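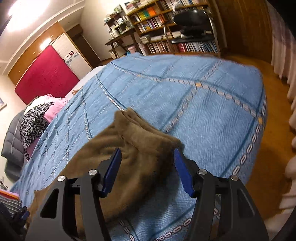
Notes on the grasp labelling tool, 25 April 2025

I have spent most of the past month on Stondura, the small program we use to mark up gripper recordings before they go into training. It began as a script that played a clip and let you press a key when the fingers closed. It now does a fair bit more, and I want to write down how it works while I remember.

The main change is in how a clip gets split. The old version looked only at finger width. If the gap between the tips got smaller and then stayed steady, it called that a grasp. For mugs and boxes this was fine. For clothes it was poor, as cloth gives way and the fingers often shut almost as far on a fold of jumper as they do on nothing at all. In March I ran the old splitter over 105 clothing clips and it got the start of the grasp wrong in 28 of them.

The new version uses width and picture together. A small model draws a mask over the garment, and the splitter checks how much of the mask lies between the two tips in the moments before they close. Brown clothing on a light blue blanket is easy for it. The trouble comes from shadow, where the dark side of a garment runs into the shade beside it, and from blankets with a strong pattern. Grid lines and chain bands give the mask model plenty of edges to follow, and a thick band or a seam on the garment can look much the same to it as a line in the weave.

Phong Bùi suggested leaving the fingers out of the mask step completely. We know their shape and where they sit for any given width, so there is no need to find them again in every picture. I drew an outline for each finger at 100 widths and the tool now picks the nearest one and blanks that area. The blue pads were being taken for bits of bedding before that, and they no longer are. It took an afternoon.

The labelling screen has been tidied too. There are four labels now: approach, touch, hold and release. We had a fifth, "adjust", and no two people used it the same way, so I took it out. Old files with "adjust" in them still load, and the tool asks you to choose one of the others before it will save.

Things that are still wrong:

The undo key only goes back one step.

Clips longer than 4 minutes are slow to open. I think this is the preview strip, which reads the whole file when it could read every tenth picture.

The mask sometimes jumps to a second piece of fabric if there is a heap of it near the bed. I have put in a check that throws out any mask far from the fingers, but the distance is a guess and needs proper testing.

Next I want to join this up with Salian, which does the planning, so that a label fixed in one place is fixed in the other. At the moment I copy the files across by hand and have twice copied the wrong folder. Phong has a branch with the start of it. I'll look at that once the undo key is sorted.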